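Kilia bench course, handout 4: house rules for the arm

Hi again! I've cut the Janjua safety notes down to the bits I check before I let anyone press start. Read them with your coffee and bring your questions (I like the awkward ones).

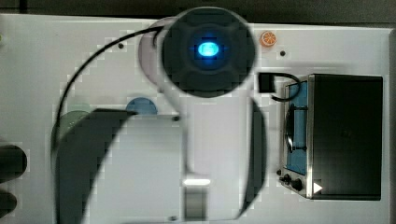 Cables first. My rule is that a cable gets enough slack for the full reach and no more, and you trace it with your finger before every session. A thin black one like this, curving away from the head and down past a finger, is easy to forget once you're watching the blue light. So say it out loud: "cable clear."

Next, speed. Keep it at 30 percent until your partner agrees to go up, and never raise it mid-grasp.

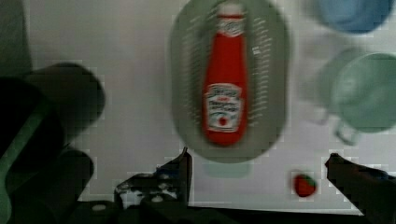

Same goes for force limits, by the way. Set them for the most delicate thing on the table, write the number in the log, and leave it alone till the run is over.

Third, hands. Nothing of yours crosses the table edge while the arm is live, even to rescue a strawberry!

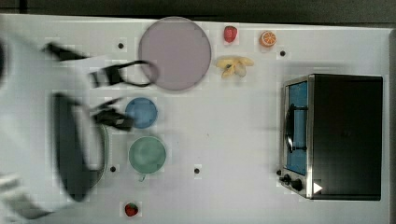 Kausar Bibi Bukhari wrote back that this should cover sleeves and lanyards too, and that a paused arm still counts as live. Agreed on both, so consider them added.

Last one: before you reset, stop the arm, then look over the whole table. 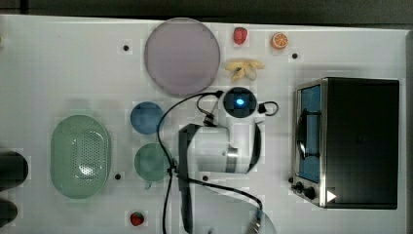 Fig. 4. Arm, cables and toy kitchen items from above.

Log sheets go in the Skallik folder before you leave.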